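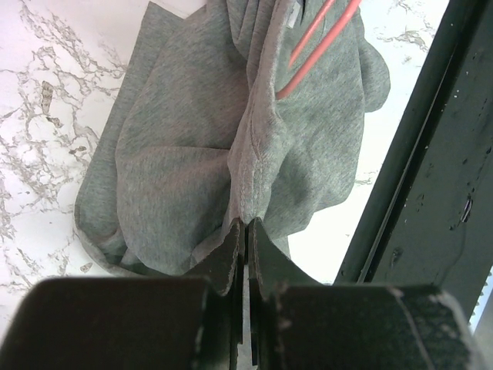
# Drumport folding notes

Notes and labels on folding knitwear, kept by Iker Campos. Version 2. The first version had a rating column for "neatness", which I dropped after scoring the same pile twice and disagreeing with myself on half of it.

## What this is

A set of 17 garments, mostly plain knits in gray and navy, each started from a crumpled heap on a hard tabletop and folded by one of three methods:

- `thirds` – sleeves in, then bottom to top in three
- `ellis` – the Ellis fold, a long strip rolled from the hem
- `halves` – what most people do when they're in a hurry

Labels cover the starting state, the method, and how the fold held up after a night on an open shelf.

## What I don't believe

The Ellis fold is supposed to keep a sweater flat for a whole season. The Dullia booklet that came with my shelf inserts says so on its first page, with no test behind it that I could find. In my notes it does fine on thin cotton and poorly on anything with some bounce. `thirds` was duller and held better.

I'm also not convinced that smoothing first matters as much as people say. It matters if the heap has a standing pleat or a tucked hem, since those get folded in and show up later as a ridge. Otherwise I'd skip it.

## Fields

| field | values | comment |
|---|---|---|
| `start` | flat, bunched, balled | "bunched" means part of the hem can still be found |
| `method` | thirds, ellis, halves | |
| `hem_found` | yes, no, unsure | use `unsure` freely |
| `held` | yes, no | checked at 8 in the morning |
| `note` | free text | 100 characters at most |

## Known problems

- Gray heather is overrepresented. It's what I own.
- Hems and sleeve ends look alike in a heap. If `hem_found` says yes for a bunched item, treat it with some suspicion.
- 11 entries have no `held` value. A shelf came down.
- Nothing here covers wool coats, fitted sheets or anything with a zipper.

## Use

Fine for comparing starting states. Please don't cite it as proof that one fold beats another – the pile is too small and I did all the judging. The Wurnex closet planner imports the table if you rename `held` to `result`. I haven't checked what it does with blanks.

Corrections go in `errata.md`, newest at the top.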